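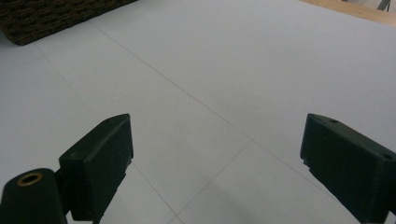 Nusdale Floor Care is hiring a tile and grout maintenance technician for its Dolham contracts. The work covers hard floors in commercial kitchens, entry halls and shared corridors. Most of the area under contract is large square tile in a pale gray matte finish, with thin grout lines a darker gray than the tile. Soil on a surface of this kind collects along the joints and at the corners where tiles meet, and joint cleaning takes up the larger share of each shift.

Duties
Dry removal of loose soil before any wet work
Machine scrubbing of open floor, hand brushing of joints and edges
Mixing of alkaline and neutral cleaners to the site dilution sheet
Raking out and replacing failed grout, up to 3 meters of joint per visit
Recording of cracked, hollow or lifted tiles on the site plan

Requirements
2 years of paid work in floor cleaning, tile setting or building maintenance. Ability to kneel for long periods and to lift 58 pounds. Valid driver's license. Basic written English for site reports. Experience with unglazed tile is useful. Training on acid-based products is given after hire, and applicants without it will be considered.

Hours and location
Full time, evenings, start at 6 p.m. The Skanis building is the main site. The Michalík annex is serviced once a month and requires a later finish. Travel between sites during a shift is paid at the normal rate. Knee pads, gloves, eye protection and work shoes are supplied.

Selection
Applicants who meet the requirements will be asked to complete a paid trial shift. The trial consists of cleaning a marked area of floor, with joints, and regrouting a short section. Work is checked after drying.

To apply, send a resume and a short list of floor types you have worked on to the Nusdale office in Dolham. State your earliest start date. Applications are open until the end of February.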